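Pollby Hall kitchen and back rooms
Autumn safety walk-through, with comments
Carried out 13 October 2019 by Ebuka Ekpo

Thank you to everyone who moved their boxes ahead of time, it made the whole morning go so much quicker than it did in September! I've marked each item OK, Watch or Fix, and then rambled on underneath where I thought it might help.

1. Front doors and ramp – OK
Both doors swing fully open and latch back. The ramp rail is solid. The mat has started to curl at one corner, so please give it a push down with your foot when you come in and I'll bring some tape.

2. Fire extinguishers – OK
Pins and seals in place, needles in the green. The one by the stage had a coat hanging over it again (a very nice coat, but still).

3. Exit signs and emergency lights – Fix
All signs lit. The emergency light over the side door went dim after 16 minutes on the test button, and I'd like a new battery in it before the Jongate supper, when we expect nearly 300 people through the building over the evening.

4. Kitchen range and hood – Watch
Burners light evenly and the gas shutoff turns freely. The hood filters are greasy again. I know they were soaked after the last pancake breakfast, but that was a big crowd and a lot of bacon, and they do need another go. 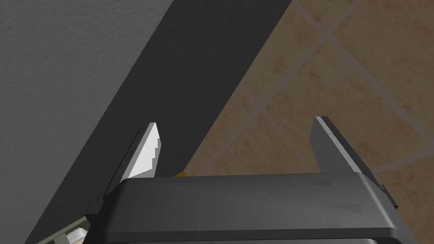
While you have the filters out, wipe the lip where they sit as well, all the way to the back, and let everything dry before it goes up again. Hot water and plain dish soap did the job last time.

5. Refrigerator and freezer – OK
Fridge at 38, freezer at 0. There is a tub of soup with no date on it, and if it belongs to the Oyewole family, please come and get it.

6. Outlets and cords – Fix
The coffee urn was running off an extension cord behind the counter. It needs to go straight into the wall, please, every time.

7. Tables and chairs – Watch
Two folding tables have loose leg locks. I've tied a red ribbon on each and put them in the Oser room, so leave those two where they are until they're fixed.

8. First aid box – Watch
Plenty of gauze, low on small bandages and no burn gel left. I'll pick some up this week.

Still open from last time: the loose stair tread at the back, step 7 counting up from the bottom. Hold the rail there, and go slow if you're carrying trays.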